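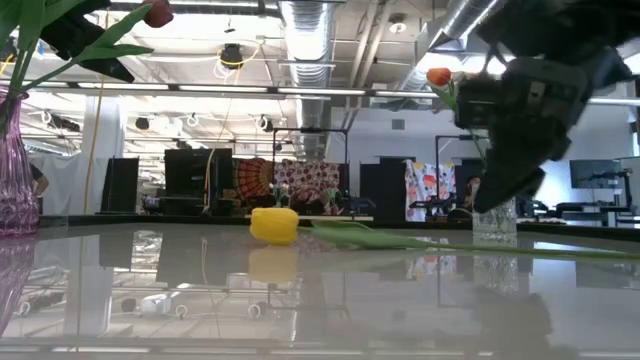

*Gelbe und orangefarbene Tulpe, kleine Vase aus geschliffenem Klarglas*

# Schnitttulpen vorbereiten und einstellen

Die nachfolgende Anleitung gilt für alle Empfangs- und Besprechungsräume der Baxter Tagungshäuser. Sie ersetzt das Merkblatt aus dem April. Zuständig für die Ausgabe von Blumen und Gefäßen ist der Hausservice, Leitung: Sheena Baird.

## Benötigtes Material

- Tulpen mit geschlossener Knospe, deren Farbe bereits erkennbar ist
- scharfes, sauberes Messer mit glatter Klinge
- gereinigte Glasvase
- kaltes Leitungswasser
- Packpapier oder Zeitungspapier

Haushaltsscheren sind für den Anschnitt nicht zu verwenden. Sie quetschen die Leitungsbahnen des Stiels.

## Reinigung der Gefäße

Vasen werden vor jeder Neubefüllung mit heißem Wasser und einer Flaschenbürste gereinigt. Kalkränder lassen sich mit verdünnter Essigessenz lösen; anschließend ist gründlich nachzuspülen. Geschliffenes Glas wird von Hand gespült und nicht in die Spülmaschine gegeben.

## Vorgehensweise

1. Lösen Sie den Bund und entfernen Sie Gummibänder und Folie vollständig.
2. Streifen Sie die unteren Blätter ab. Im Wasser darf kein Laub stehen.
3. Kürzen Sie jeden Stiel um 2 cm. Bei Tulpen genügt ein gerader Schnitt.
4. Schlagen Sie weiche oder gebogene Stiele straff in Papier ein und stellen Sie das Bündel 3 Stunden in kaltes Wasser. Der Raum soll kühl und dunkel sein.
5. Entfernen Sie das Papier und stellen Sie die Tulpen in die vorgesehene Vase. Ein niedriger Wasserstand reicht aus.

Für Einzelblüten eignen sich kleine Gefäße mit enger Öffnung. In hohen Vasen behalten auch lange Stiele ausreichend Halt. Es ist zu beachten, dass Tulpen in der Vase weiterwachsen und sich dem Licht zuwenden; die Anordnung ist daher täglich zu prüfen.

## Standort

Tulpen sind vor direkter Sonne, Heizungsluft und Zugluft zu schützen. Obstschalen gehören nicht in ihre unmittelbare Nähe, da reifes Obst Ethylen abgibt und die Blüten schneller altern lässt. Auf empfindlichen Oberflächen ist ein Untersetzer zu verwenden. Verschüttetes Wasser wird sofort mit einem weichen Tuch aufgenommen.

## Kombination mit Narzissen

Frisch geschnittene Narzissen sondern einen Schleim ab, der Tulpen schadet. Sie werden deshalb über Nacht getrennt eingestellt und danach nicht erneut angeschnitten. Erst im Anschluss dürfen beide Arten in frischem Wasser zusammengeführt werden.

## Pflege und Entsorgung

Das Wasser ist täglich zu erneuern. Verblühte Stiele werden einzeln entnommen und über den Bioabfall entsorgt.

Hautreizungen nach dem Umgang mit Tulpen sind bekannt. Mitarbeitende mit empfindlicher Haut tragen Handschuhe und melden Beschwerden bei Gregor Shearer, Arbeitssicherheit, Durchwahl 176.

Stand: Donnerstag, 10. Oktober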